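How to Log a Pick-and-Place Run Without Losing Your Weekend

Our student club spent most of August teaching an arm to put empties in the trash. The arm learned faster than we did. What follows is the routine we settled on, written down by Signe Snorradóttir after the third time somebody asked in the chat.

You need the arm, a wrist camera, a notebook and a partner who can sit still. Budget one evening for 100 attempts. Our full set came to 1588, and by the end we all had opinions about bottle caps.

1. Set out the bin, the target and one or two things that have no business being there. A spotless work surface makes for a model that panics at a calculator.

2. Open the gripper all the way and bring it down with a finger on either side of the bottle. Go for the lower body. Grab at the neck and the whole thing swings like a bell.

3. Before closing, check the wrist view. Both fingers should show, and so should some part of the bin, even if it's only the side of it.
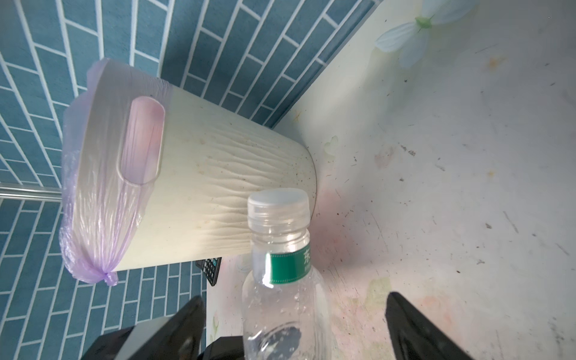
Fingers open on either side of the bottle, bin tipped over behind it.

4. Close slowly. Thin plastic dents, and a dented bottle slides out of a grip that held a fresh one perfectly well. We keep the crushed ones in the rotation for that reason, and we have plenty of them.

5. Lift, move, release over the rim, return home. If you hit the bin, keep recording. Write "hit bin" in the notebook and resist adding adjectives.

6. Every 6 attempts, move something. Turn the bin, tip it over, slide the bottle closer. Liis Koppel skipped this step one Monday and gave us a beautifully trained arm that could clear exactly one spot on the counter.

7. Copy the files before you pack up. Name the folder after the task and the operator. We have a folder called "final_new_ok" and it remains a mystery to us all.

When the arm starts missing by the same distance every time, stop and recalibrate. It won't get over it by itself - we gave it two evenings to try.

Recent from the club
Calibrating the Turholm wrist mount
Jeltance gripper pads: what wore out first
Cable ties, a buying guide
Notes from the Arnardóttir practice round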